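Keeping a Kitchen Refrigerator Running Well

December | By the Wustcombe Home Desk

Most refrigerator trouble starts small. A door stops closing flush, a drain clogs with crumbs, and a few weeks later the milk is turning early. The jobs below need a cloth, a vacuum with a brush nozzle and an old toothbrush.

Start with the door gasket. Close the door on a sheet of paper and pull. If it slides out with no drag, the seal is weak at that spot. Check all four sides, then wipe the gasket with warm water and a little dish soap, getting down into the folds with the toothbrush. A gasket that has gone flat in one corner can sometimes be coaxed back with a hair dryer on low. If it has split, replace it. Write down the full model number before you order – gaskets that look the same in the store often differ by a fraction of an inch.

Next, the coils. On older models they are on the back, and on most newer ones they are underneath behind a kick plate. Unplug the refrigerator before you reach in. Brush downward and vacuum as you go. With a shedding dog or cat in the house, do this every couple of months. Otherwise twice a year is enough.

Leave space behind and above the cabinet for air to move. The manual gives the clearance for your model. Our test kitchen in Skastness had a refrigerator pushed tight against the wall for years, and the compressor hardly ever shut off. We pulled it forward two inches and it settled down within a day.

Put a thermometer in a glass of water on the middle shelf and read it the next morning. You want 37 or 38 degrees. Change the dial one step at a time and wait a full day before you touch it again.
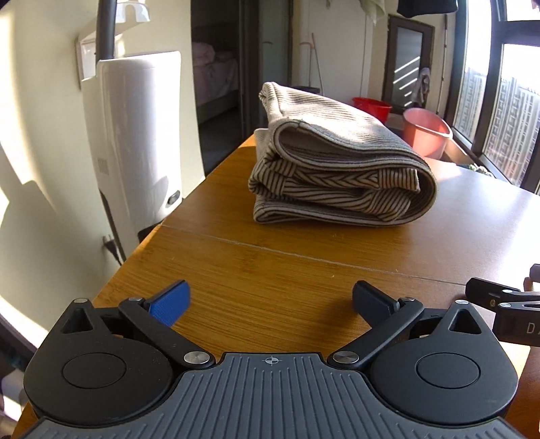
Clear the defrost drain while the shelves are out. It is a small hole at the back, usually above the crisper drawers. Flush it with warm water from a turkey baster until the water runs freely into the pan below. Wash glass shelves only after they have come up to room temperature, as hot water can crack them.

Level the cabinet last. The front should sit slightly higher than the back so the doors swing shut by themselves. Turn the front feet a little at a time and check with a level across the top. Expect to spend up to 30 minutes on the whole list, plus the overnight wait for the thermometer.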